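Search this site
Enter keyword Go

Table (furniture)
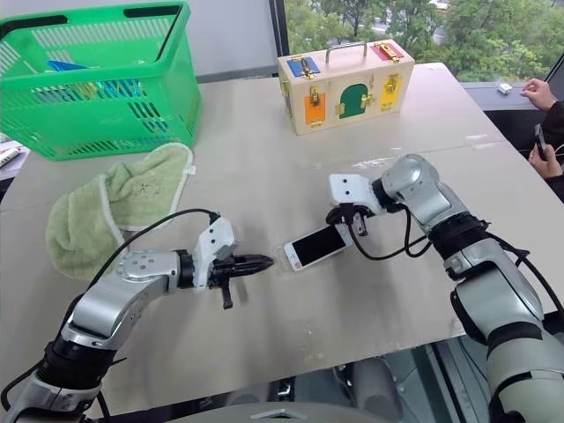
A table is a piece of furniture with a flat top held up by legs, a pedestal or trestles. It is used for eating, writing, games and many kinds of work. The English word comes from the Latin tabula, a board or plank.

Stone and wooden tables were in use in Egypt before 2700 BC, mostly as low stands to keep things off the floor. In medieval Europe the usual form was a loose board on trestles, which could be cleared away after a meal. The gateleg table, with hinged flaps, became common in England in the 17th century.

See also: Desk, Workbench, Trestle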